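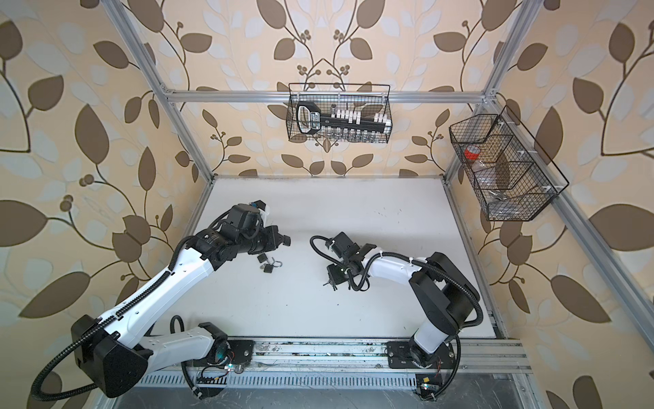
Two-arm cell, padlock task.

nukilen-padlock-faults

Welcome! This set collects the runs that went wrong on our padlock task at the Vadmont bench, and we think they're the best part of the whole project. Good runs all look alike – the bad ones taught us how the grippers behave.

What's inside

100 episodes, all ending in a fault. Each has joint states, motor current, wrist video and a plain text note from the operator. Most faults fall under one label, key_jam: the key is in the lock, the wrist keeps turning, and current climbs until the drive trips. Bülent Öztürkmen found that our trip limit was being read in the wrong units after a firmware update in December, so the arm pushed much harder than it should have. Episodes 1 to 60 are from before his fix. Please don't train force control on them!

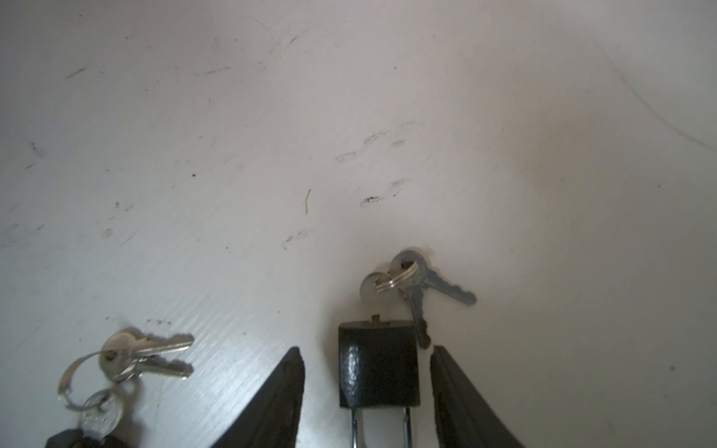

Can I replay the early episodes on my own arms?

Only in simulation, or with your own current limit set first and a hand on the stop button.

Known problems

- 15 episodes have a short gap in the current log
- the "dropped" label also covers slow slips; Ayten Baysal is splitting it up
- wrist video lags joint states after a trip

Found another one? Tell us, we love these.

Related
nukilen-padlock-clean
bayram-trip-logger
nollville-gripper-notes

24 stars · 15 comments
Contact: Saadet Çınar, Nukilen · Back to top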